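26 Sep 2020
Bench notebook, finishing side

Carried on with the tabletop boards for Tisuvby. Sivaprasad cut the new set of test strips from the offcuts yesterday and stood them by the window to settle, so I could start on them first thing. Same three finishes as before: the hard wax oil, the water-based matte, and the soap finish that Bhavana Kartha wants to try for the cafe tables.

Sanding: 120, 150, 180, vacuumed between each. Stopped at 180 for the oil and went to 220 for the matte. The 150 discs are nearly gone. Reorder.

Oil went on thin with the white pad, wiped off after 15 minutes. Strip 4 stayed tacky in one corner where I missed a bit with the cloth. Wiped it again, seems all right, will look tomorrow. Batch number on the oil tin is 2307, copying it here before the label gets too greasy to read.

Matte, first coat, brushed. Raised the grain more than last time. Knocked it back by hand with a worn 320 and put on the second coat after lunch. Room was at 21 C all day with the door shut. The second coat levels better if the can is stirred slowly and left to stand first. The brush I used is shedding, I picked out two hairs. Use the Cordero one next time and keep this one for glue.

Soap finish: mixed it too thick and it sat on the surface like paste. Thinned with warm water and started over on the back of the same strip. Bhavana says three coats with a day between, so no result until next week.

Sivaprasad weighed the sample board before and after the oil. 1720 g before. He has the after figure on his sheet, copy it in here.
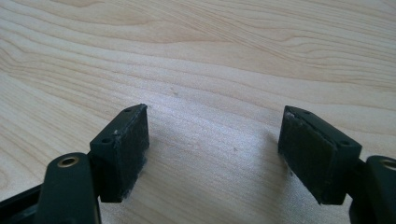

Color is the main thing Tisuvby will ask about. They want the top to stay pale and they do not want it going orange. The oil warms the wood a little on the strips, the matte hardly changes it. What I want to keep is the difference between the nearly white stretches and the darker honey streaks in the grain, and a heavy coat of oil could pull those closer together. Glare is the other problem when judging it. Where the light catches the middle of the top, the grain goes faint and silvery, so compare the strips from the side, away from the bright patch, and turn them once.

To do: tack cloth over everything before the next coat. Label the backs of the strips in pencil, the marker bleeds. Ask Sivaprasad if the Fondero job can wait until the soap strips are dry, they need the same rack.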